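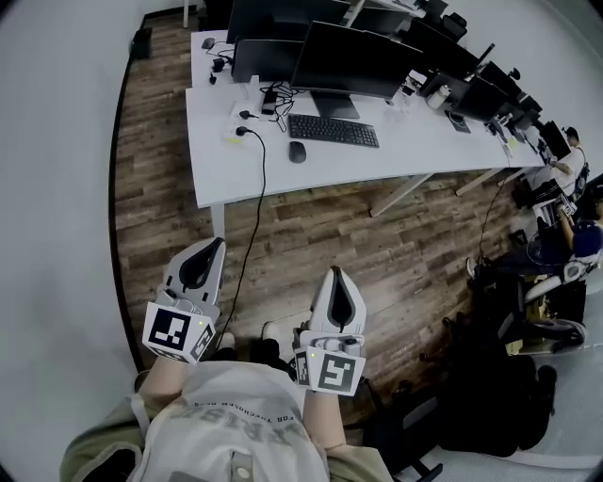 Andetow hand-held grippers: questions about the tracking fault

Last updated 20/07/2020

We've had a lot of mail since we paused recording with the hand-held pairs, and we're grateful for every bit of it, even the cross ones. We have gathered the questions that keep coming up and tried to answer them properly.

What went wrong?
The left and right grippers drifted apart in time. Each one keeps its own clock, and after a long session the left hand could be running 199 milliseconds behind the right. That doesn't sound like much, but when you are passing a cup from one hand to the other it means the software thinks the cup was let go before it was caught.

Wasn't the green light on?
Yes, and we're sorry about that one. The small green light on the cube only tells you the unit has power and is talking to the base. It never checked the clocks, and our old Tiltiter setup guide made it sound as if it did. The guide has been rewritten.

How many recordings are affected?
We found 451 bad ones out of the 800 made at the Morgan office. The sessions from Ananau were shorter and came through fine.

Can mine be repaired?
Often, yes! If both markers stay in view for the first few seconds, we can usually line the two hands up again. Please don't delete anything before you've sent it to us - we would much rather look through a messy folder than lose a good take.

Was anyone hurt?
No. One arm playing back a bad recording closed early and knocked a tray off a bench, and the operator pressed the stop button. Please keep people well back from any arm that is replaying recordings made before the fix.

What should I do in the meantime?
Restart both grippers together after every 3 takes, and hold them side by side with the markers facing forward before you begin. Keep an eye on loose cables near your feet too, as it's easy to forget them when you're watching your hands.

When will the new firmware be ready?
We're aiming for September. Everyone with a registered pair will get an email with the download and the steps for installing it.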